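Flarnlow Station Validator — Installation and Set-Up Guide
Section 4: Setting up a platform validator

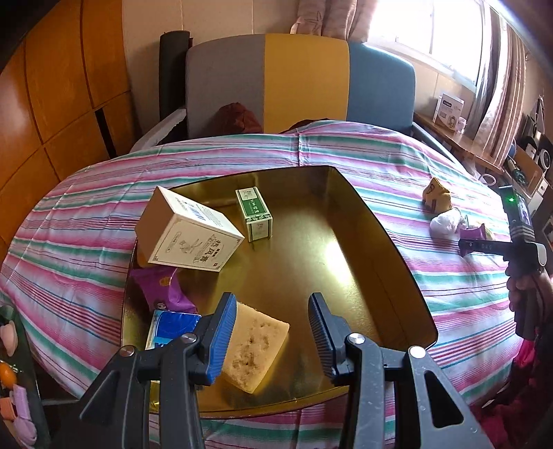 Read Section 3 before starting. The post must already be bolted down and the power feed tested. This section covers one validator, from mounting the head to the first test tap. Repeat it for each unit on the platform.

Caution: Switch off the feed at the platform cabinet before opening the post cover. The cabinet at Palari has two feeds, and both must be off.

4.1 Before you begin

You will need the post key, a 4 mm hex driver, the unit's setup card and the stop list for the line. Stop lists are issued by the line office. Check that the list carries the current timetable month. An old list will load without an error, but fares will be worked out from the wrong zones.

4.2 Mounting the head

1. Open the post cover with the post key and pull the data and power leads out through the collar.
2. Connect the data lead first, then the power lead. Both click when seated.
3. Lower the head onto the collar with the card reader facing the platform edge, unless the station plan shows otherwise.
4. Tighten the collar screws evenly. Do not use a power driver.
5. Close the cover and lock it.
6. Switch the feed back on. The display shows a bar, then the word SETUP.

Note: If the display stays blank for more than a minute, switch off the feed and check the power lead. A lead that is only half seated is the usual cause.

4.3 Entering the station details

1. Hold the setup card flat against the reader until the menu opens.
2. Choose Station and enter the station number. Brirkberg is 239 and Bhat is 451. The other numbers are on the back of the stop list.
3. Choose Direction. Select Both for island platforms.
4. Choose Mode. Select Entry, Exit or Entry and Exit, as marked on the station plan.
5. Choose Load List and wait for the check mark. Do not remove the setup card while the list is loading.
6. Choose Save. The unit restarts.

If the unit is replacing an older one at a bus and rail interchange, also set Transfer to On. With Transfer off, a rider changing from the bus is charged a second full fare. This was missed on the first units at Bhat and had to be corrected in December.

4.4 Test taps

1. Tap a test card once. The light turns green and the display shows the station name.
2. Tap the same card again right away. The light turns amber and no fare is taken.
3. Wait 7 minutes and tap again. On an Entry and Exit unit, the display shows the trip as closed.
4. Tap a blocked card. The light turns red and the unit beeps twice.

Write the result of each tap on the commissioning sheet. If any result differs, go back to 4.3 and check Mode and Direction before calling for help.

Caution: Never use a personal travel card for testing. Test taps are removed from the day's totals by card type, and taps from an ordinary card stay in.

4.5 Putting the unit into service

1. Hold the setup card against the reader and choose In Service.
2. Remove the cover film from the display.
3. Confirm with the control room that the unit is showing on their screen — this can take almost 4 minutes on stations with a radio link.
4. Sign the commissioning sheet and leave the pink copy in the platform cabinet.

Units may be put into service only outside the morning peak, and never before 9:30 a.m. at Brirkberg. For station access, contact Tahira Talpur at the line office. Faults found during set-up go to Khurram Lodhi in the workshop, with the unit's serial number and the last message shown on the display.

Section 5 covers gate-mounted readers.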